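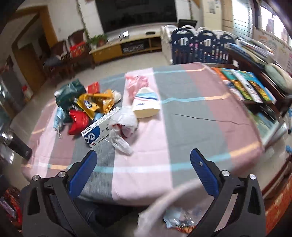
Ticket: Mirero hand-held gripper, pads slipping on thin plastic
Opened by: Yoga Sitompul
Status: Open, waiting on parts
Priority: Normal

Problem
Comparing the Mirero against our older Zedon on the bedroom tidying task. With the blue textured pads, the Mirero picks up boxes fine but loses plastic bags and snack packets on the lift. The Zedon doesn't do this with the same items.

Setup
Both units on Ollia controller, same firmware. Frame rate 60. Grip limit set to 400 on both. Items on a made bed: medicine box, face mask, knit beanie, assorted bags and packets.

Friday, 9:30
Ran the box first. No slip. Beanie also fine. Crumpled white bag dropped twice, both times as the fingers closed past the middle.

Friday, 10:15
Checked the screws on top of both finger brackets. All tight. Wiped the pads with alcohol and let them dry. No change.

Friday, 11:00
Raised grip limit from 400 to 930. Bags hold now, but the medicine box gets a dent at the corner. Not usable for the mixed pile. Put it back to 400.

Friday, 1:40
Swapped left and right pads. The slip moved with the pad, so it isn't the finger or the drive. Pad log shows 2,000 cycles on that one.

Reply from Eren support
Please send the pad batch number and don't go over 400 until the new set arrives. Try the smooth pads if you have them.

Yoga
Batch number sent. No smooth pads here. Will rerun the bags and packets with the new set and post the log.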